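Lists > Muvinero builders > Hand tools and grippers > Thread: finger pads, screws, and picking up flat stuff

14 replies · 3 shares

Subject: Re: Finger pads, screws, and picking up flat stuff

Hi all,

Quoting the earlier message first so the new folks can follow along:

> I'm on my second set of printed fingers for the Muvinero hand-held gripper
> and the holes are already going. I drive the screws straight into the
> plastic and after a few swaps they just spin. Also, has anyone got these
> things to pick up flat parts? Blocks and cups are fine. Anything thin and
> I'm just pushing it around the table like a hockey puck. I'm squeezing
> as hard as I can and it makes no difference. Printing in black, whatever
> was cheapest, on an old Jevero.
>
> Also what do people do about the tips wearing down?

Oh, I have been waiting for somebody to ask this! I've spent most of my evenings since April on exactly these problems at the Haugen shop (the shared one, back bench, next to the window that doesn't close), and I'm having more fun with this build than with anything I've made in years. So this is going to be long. Get a coffee.

First, the screws. Stop threading into plastic. Get a bag of brass threaded inserts and melt them in with a soldering iron on low. I wrecked the first 3 because I pushed too hard and they went in crooked, and then I figured out that you lean the iron on them and let the weight do it. Pull out while the brass is still a hair proud of the surface, then flatten it with something cold and metal. I use the back of a steel ruler. My current finger set has been on and off so many times that I stopped thinking about it, and the threads feel the same as the day I put them in.

If your part is a tube or anything round, make a small flat for the insert to start on. Mine wandered until I did.

Second, the fingers. I print them as plain chunky blocks with a sloped top. I tried fancy ones with ribs and a curved face and they looked great and gripped terribly. The blocks are ugly and rough and I love them. Two screws per finger, one near each end, so the finger can't twist when you catch the tip on something. One screw is not enough – I learned that with a jar of bolts in the gripper and a concrete floor underneath.

Print settings, for whoever asked last month: 24 percent infill, extra walls, and lay the part so the layers don't split along the direction you squeeze. The whole set comes off my printer in 229 minutes, long enough to go home, eat, and come back. I don't sand the inside faces. The grainy texture helps.

On wear: the lower edge goes first, where the layers rub on the table. You get a kind of fuzz. I trim it with a blade when it bothers me and print new fingers when it bothers me a lot. They cost next to nothing. If someone has a glue-on strip that survives more than a week, I want to hear about it, because mine all peel.

Third, flat stuff, the fun part. I don't think harder squeezing is going to help you. With a block, the fingers have two tall sides to press on. With a sheet lying on a table, all you have is the edge, and if your fingers come in even a little high they ride right up over it. So I've been practicing on acrylic. It's smooth, it has almost no side to grab, and if you're recording your tries for an arm to copy later (I am), a clear sheet is a rotten thing for a camera to find. If it works on acrylic I figure it'll work on the cardboard and the lids.

My bench routine, as it stands:

1. Clear a patch of bare table wide enough for both fingers to open. I used to work in whatever space was left between tools and kept bumping things.

2. Lay the sheet flat and decide which edge you're going for. Long straight edges are kinder than the rounded corners. My fingers slide off a corner every single time.

3. Open wide and come in low, with the fingers pointing close to the same way the straight edge runs. Look through the sheet and you'll just see table, so go by the bright line along the rim. I stop short and line up before I try anything:
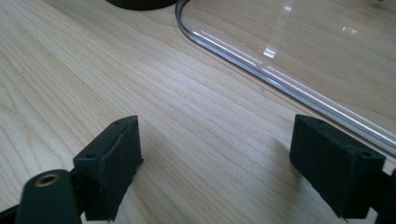 4. Bring one finger in against the edge and nudge the sheet toward the side of the table. Slow! The aim is to get some overhang, so that the fingers can take it from above and below once you turn your wrist.

5. Close, wait a beat, lift. The wait matters more than I expected. If I lift as I close, the sheet swings.

6. Put it back where it started and go again.

My last full session was 81 tries with one set of fingers. I got better through the first half and then noticeably worse, and I'm blaming my wrist. Next time I'll take breaks.

What I want to do next is a thin lip on one finger only, like a fingernail, so I can skip the overhang trick and lift from the middle of the table. I have a drawing and no working print so far – the lip snaps. A guy on the Sevville board suggested cutting it from a plastic putty knife and screwing it on, and I'm going to try that this week.

If you want my finger files, write to me off list and tell me which size inserts you have, as the holes are different. And please post how your second set goes once it has brass in it!

Back bench, Haugen shop

---

Comments (4)

The insert tip saved my weekend. Weight of the iron only, yes. I was shoving them in like nails.

Does the putty knife idea scratch the acrylic? Asking before I ruin a good sheet.

> Leave the film on one side while you practice. It changes how it slides, though, so peel it before you trust your results.

Mine peel too. Tried three kinds of rubber strip. Following this one.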